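Knives, Boards and Other Things You Already Own

Somewhere in your kitchen is a drawer full of knives that couldn't hurt a ripe banana. The good news is that a dull knife is usually a lazy-owner problem, and I say this as the laziest owner in Brundley.

Start with the dishwasher. Keep your knives out of it. They bang against the forks for an hour and come out with edges like a bread crust. Wash them by hand, dry them right away, and put them somewhere other than the junk drawer with the batteries.

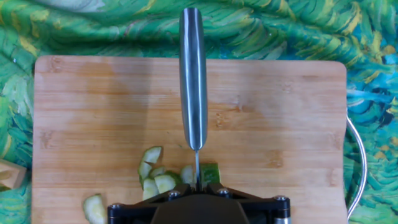

Bamboo boards want the same treatment. Quick wash, both sides, then stand the thing on edge to dry. If you only ever wet one side, it'll warp, and you'll be chopping onions on a rocking chair. Every month or so rub in some food-grade mineral oil. Olive oil goes rancid - ask me how my August smelled.

For garlic stink, cut a lemon in half and scrub the board with coarse salt. Rinse. Pretend you do this weekly.

Sharpening is less scary than the internet makes it sound. I bought a 600 grit stone, watched 12 videos, and got through them all still holding the knife wrong. Pick one angle and keep it. Go slow. 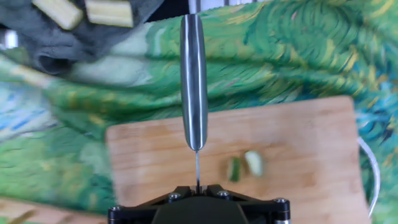 A honing rod is a different animal. It straightens the edge you have, so a couple of light passes before dinner will do. Leave the fast clashing to TV chefs, who have insurance.

And scrape with the back of the blade when you push chopped carrots into the pot. Scraping with the sharp side undoes all your work on the stone, plus it sounds awful.

Next month: pan lids, and where they go at night.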